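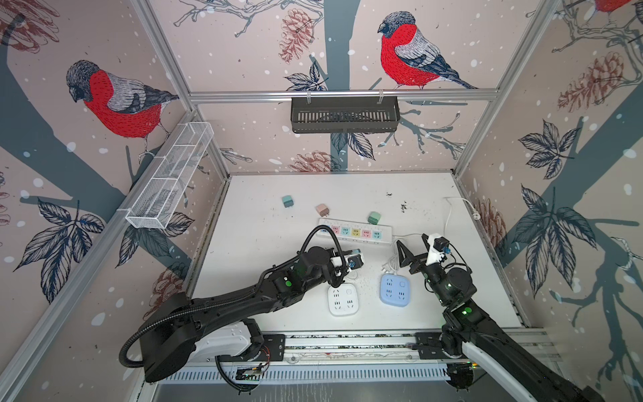
Bullfinches, pine cones and a bit of snow on pale pink: winter wallpaper is having a moment.

I have been writing about home stuff in Steltby for 8 years now, and I can't remember a January when so many people wanted to talk to me about wallpaper. Birds, mostly. Birds on branches, birds in snow, birds in the downstairs bathroom!

So last month I went over to Papadakis, the paint and paper shop on the corner by the old bus station, to see what was going on. Dionysis Petridis has run the paper counter there since the shop moved, and he had the sample books out before I'd got my gloves off. He told me they sold 200 rolls of winter patterns between Thanksgiving and New Year's, and in a normal year he'd be happy with a shelf's worth.

"People used to ask me for gray," he said. "Plain gray, nothing on it. Now they come in and say, do you have the one with the red bird."

They do, or they did. The bird papers were down to the last few rolls when I was in, and the next delivery is due before the month is out. If you have your heart set on a particular one, call ahead and have them put it aside - Dionysis will hold rolls for 3 days without a deposit.

The shop is also bringing back its free paper-hanging evenings, which I am very happy about (I went to one years ago and my hallway is still up). They start at 7 p.m. in the back room, and you'll get to paste and hang a real strip on a practice wall. Matching the pattern at the seams takes up most of the session, and with big prints like these you'll want to buy an extra roll anyway. Bring an old shirt.

Over at the Brorkon building, meanwhile, the tenants' group has been given $2000 to do up the shared stairwell, and they're putting the choice of paper to a vote. I'm told a birch forest is ahead of the birds by a whisker. Ballots are in the lobby next to the mailboxes, and you need to live in the building to fill one out, so no sneaking in for the bullfinches. Sign-up for the Papadakis evenings is at the counter or by phone.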